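Rent your skis, don't buy them. There, said it. Eight days a year on snow and people still drop a months rent on gear that lives in a closet.

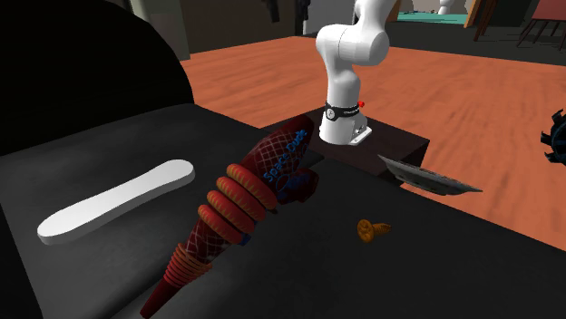 Rental boots get a bad rap and most of it is old. The shop at Peninard swapped mine 2 times in one morning, no charge, no sighing. Try that with boots you own. And looks - who cares. If a kid's ray gun can say "Space Dude" in bright blue down the side and get away with it, you can ski on something with a rental sticker. Snow doesn't know.

The money part. I paid 90 for a long weekend at Plalemeo, skis and poles and boots. My brother in law paid 300 for last years skis in October, then 70 more to get them tuned and the bindings set. He's skied them once.
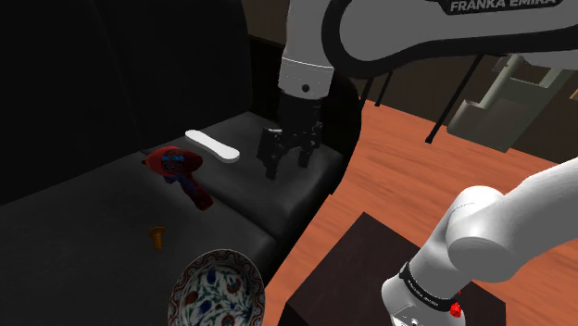

Plus hauling. Roof rack, airport, the bag fee - all of it so you can say they're yours.

Exceptions, sure. Weird feet, buy boots. Live near the hill, buy everthing. Ski every week, same.
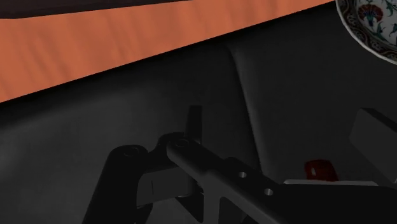
But the rest of us? Rent. And book before the holidays, the decent sizes go first.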